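Home | Issues | Authors | Search

Theda Brandes and Ludger Kohlhase
27 Aug 2022

3.2 Storage on the table

Of the 151 households visited in Kelthorpe, many kept everyday crockery out on the table. Racks and stands were the usual means, and plates were more often stood upright than stacked. Mugs hung from a post where one was to hand.

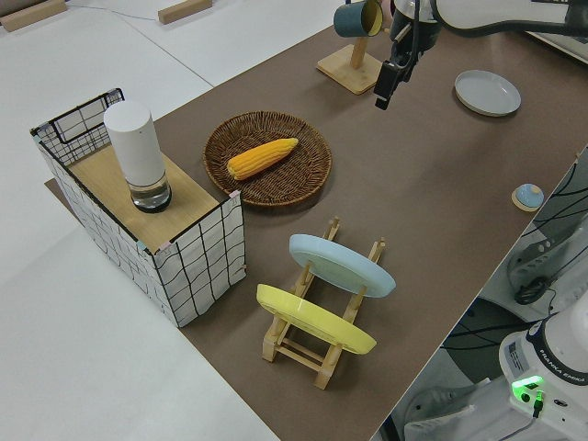
Figure 6. Tabletop with wooden dish rack, mug stand and wicker tray.

Food was treated differently. Fruit and vegetables tended to be given a tray or basket of their own, even when there was only one item to put in it. In Lividport, where 16 households were visited, people described the tray as a place for whatever would be cooked next. Plates in racks were said to be easier to reach, though they took up more of the table. We return to this in Section 4.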